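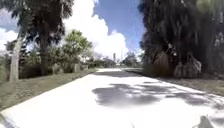 Can Job Ads and Store Hours Track a Local Economy? A Small Monthly Index for Ruvance

Krystyna Krajewska
Applied Economics, final project report

Summary

This project built a monthly index of business activity for the town of Ruvance, using data that anyone can collect without paying for it. The index has five parts. It was compared with the town's sales tax receipts, which come out much later. The index moved in the same direction as the receipts in most months, but it was poor at showing how large a change was. Job ads were the most useful part and fuel prices the least.

Background

National figures on output and employment come out with a delay, and they say little about a single town. Ruvance depends on one large employer, the Plillodetti tile works, and on the stores along Chmielewska Street. When the tile works cut a shift in the fall, residents heard about it right away, but the effect did not show up in any published number until the following spring. I wanted to see if a simple index could have shown it sooner.

Larger indexes of this kind usually combine several series, put them on a common scale, and average them. I followed the same method and kept it as simple as I could.

Data

The five series were:

Job ads. I collected 1,599 ads from the Fisine job board with a Ruvance address. Each ad was counted once, in the month it first appeared. Reposted ads with the same employer and title were removed.

Store hours. For the businesses on Chmielewska Street I added up posted weekly opening hours at the start of each month. A store that closed for good was entered as zero and stayed in the sample.

Building permits. These came from the town clerk's monthly list. I used the number of permits and left out their dollar value, since one warehouse permit was larger than all the others in its year combined.

Bus ridership. The transit office gave me monthly boardings for the two routes that stop at the tile works.

Fuel prices. I used the posted price of regular gas at the station by the highway on the first day of the month.

Some of the data had gaps. The permit list for one summer month was never posted, and the clerk's office could not find a copy. I filled that month with the average of the months before and after it. Ridership for April was low because of a road closure – I left it as it was and marked it in the table.

Method

Each series was turned into a percent change from the same month a year earlier. This takes out most of the seasonal pattern, which matters in Ruvance because the stores keep longer hours in summer. I then subtracted the average of each series and divided by its standard deviation so that a series with big swings would not drown out the others. The index is the plain average of the five. Fuel prices were entered with the sign reversed, on the idea that higher prices leave households with less to spend.

I also tried a second version in which job ads counted twice. My advisor pointed out that I had picked that weight after seeing the results, so the equal-weight version is the main one here and the other is in the appendix.

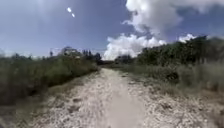 Results

The index fell in the month the tile works cut its shift and stayed below its average through the winter. Job ads dropped first. Store hours followed two months later, and ridership came down along with them. Sales tax receipts for the same period also fell, but those numbers were published well after the index could have been calculated.

There were two false signals. In one, the index rose sharply because a single contractor took out a run of permits for fence repairs. In the other, it fell when the job board changed its layout and my collection script missed several days of ads. I corrected the second one later by hand, but a person using the index at the time would have been misled.

Dropping fuel prices made the match with sales tax receipts slightly better. The price at one station seems to say more about the wider oil market than about Ruvance. Dropping any of the other four made it worse, and dropping job ads made it worse by the most.

Limits

The sample is short and contains only one real downturn, so the results could be luck. Posted store hours are not sales: a store can stay open all day and sell very little. Sales tax receipts are also an imperfect check, because groceries are exempt and online orders are handled separately.

I had planned a survey of 200 households on spending plans, to be added as a sixth series. The response was too low to use and I stopped after the first round.

Further Work

The first thing to change would be the fuel series. Electricity use by small businesses might be a good replacement if the utility would release it by month. Job ads could be split by type of work, with tile works jobs kept apart from the rest. The collection script and the full data table are on the department's shared drive, with notes on every value I changed by hand.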